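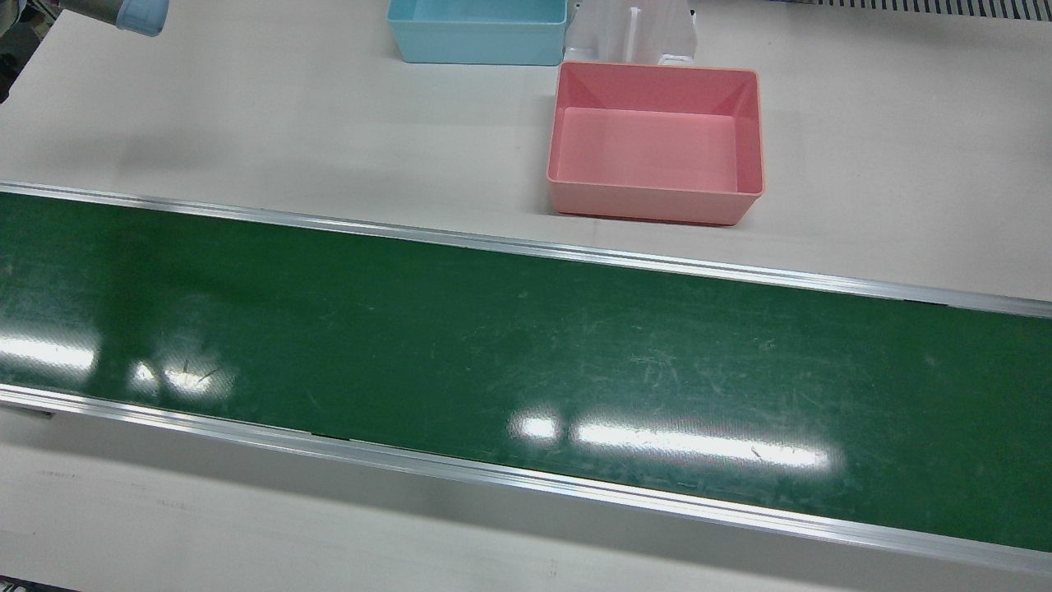 How often should you wipe down a packing belt? Once at the end of every shift is plenty for most small shops, with a proper wash on a slow day.

I got that from Narendra Kaushik, and I have come to trust him on the subject, having spent the better part of a winter morning at Stosell while he talked me through it. The shop sends out soaps, candles and tea towels, up to 354 parcels on a busy day, and all of them ride a green belt at some point before they reach the door.

Narendra likes a green belt. White ones show every smudge, he told me, and black ones hide the crumbs of soap until they work their way under the edge. Green sits somewhere in the middle – kind to the eyes, and easy enough to read when you bend down and look along it toward the light. Faint scratches don't bother him much. He runs a thumbnail across them, and if the nail doesn't catch, he lets them be.

The bins are another matter, and people at Stosell have opinions. Gramness, where Narendra worked for 15 years, had gray ones, and you could lose a whole afternoon hunting for the right one. A pink bin you can find from across the room! It goes on the table close to the rail, near enough that you can reach into it without taking a step, and it gets wiped out with the same damp cloth as everything else.

Gramness is also where he picked up his habit of drying the side rails last, with an old towel folded in four. He still has the towel.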